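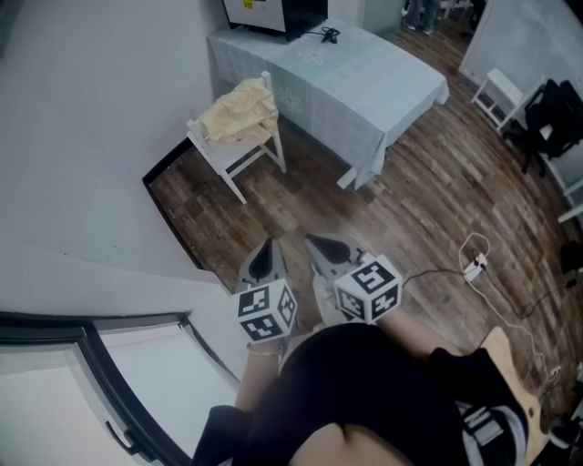 On 05/03/2021, A-yeong Seok wrote:

I have gone through the log for the first block and I don't think the marker tracking is good enough to build the Gokirer entry on. Out of 247 takes, 87 have a gap in the pose of one cube long enough that Nunda throws the take away. Nearly all of them are the right hand. I think we should drop the cubes, go back to a fixed camera on a stand, and redo the takes with a single gripper. We would lose the two-handed tasks but we'd have something that works by April. Can whoever wrote the filter say what the gap limit is? I couldn't find it in the notes.

Also, are both cubes supposed to have the same orientation relative to the jaws? The mounting drawing only shows one.

A-yeong

Hello all,

The filter is mine. The gap limit is 20 frames, set in the config file under max_gap, and you are right that it isn't in the notes. I have added it to the wiki page.

I would not drop the cubes yet. I went through the rejected takes by hand and they do not all fail for the same reason.

The first group is real occlusion. The wrist rolls inwards, the forearm comes between the head camera and the cube, and there is nothing to detect. With the hands held out in front and the jaws down we normally see three faces of each cube, and the pose is steady. Once it drops to one face seen at a shallow angle the solution starts flipping between two orientations, and my code treats a flip as a gap. So a good part of what the log calls "lost" is a cube that was detected but whose pose was refused. I have a change that keeps the previous orientation if the new one differs by an impossible amount between neighbouring frames. It needs testing on the whole block before I merge it.

The second group is exposure. The glass door on the left is bright, and when the wearer turns towards it the camera stops down and the black squares merge with one another. The white wall on the same side doesn't help. Locking the exposure at the start of each take should deal with it. Please don't lock it while facing the door.

The third group is a mistake in the marker table. Two faces of the right cube have their IDs swapped in the file Nunda loads. The printed cube is fine and the file is wrong. Any take where those two faces were the only ones in view was bound to fail. This probably accounts for the right hand looking so much worse than the left, and it costs us nothing to fix because the video is unaffected. I will rerun everything with the corrected table.

On orientation: no, they don't need to match. Each cube has its own offset to the jaw tips, measured separately. The drawing was made for the left one and never redone. If anyone takes a cube off its gripper, the offset for that side must be measured again, even if it goes back on looking the same. Write it in the log with the take number.

On going to one gripper: the Dumlao task list is mostly cloth and cable handling, and I can't see how we do more than a third of it with one hand. The rules let us enter a reduced list but the score is scaled down to match. I would sooner submit fewer clean two-handed takes.

A fixed camera has its own trouble. The person's back or shoulder gets in the way as soon as they turn to the table, and we would need to calibrate the stand again whenever it was knocked.

Some points for the next block, whichever way we go:

Start each take with both grippers held out, jaws open, for a slow count of three. Several takes have no usable start pose.

Keep the power strip and the cables to one side and off the walking line. The boards are uneven enough in tone that a black lead is easy to miss when you are looking at your hands.

Bracelets and watches are all right as far as the tracker is concerned. Long loose sleeves are not, as they fall over the cube.

Check the pads inside the jaws before you begin. If one has shifted, the closing width will be off and the calibration for that gripper no longer holds.

Don't rename files on the card. The Treltudard machine matches the video and the log by name, and I spent an evening on take 754 before finding that somebody had put a space in it. (The numbering carries on from last year, in case anyone is wondering where the other takes are.)

I should have the rerun done before the next meeting and will post the new reject count here. If the right hand is still far behind the left with the table corrected, I'm willing to look at the fixed camera again.

A-yeong, could you send me the list of takes where you saw the gap on the left side? I only have those from the summary and the frame numbers are missing.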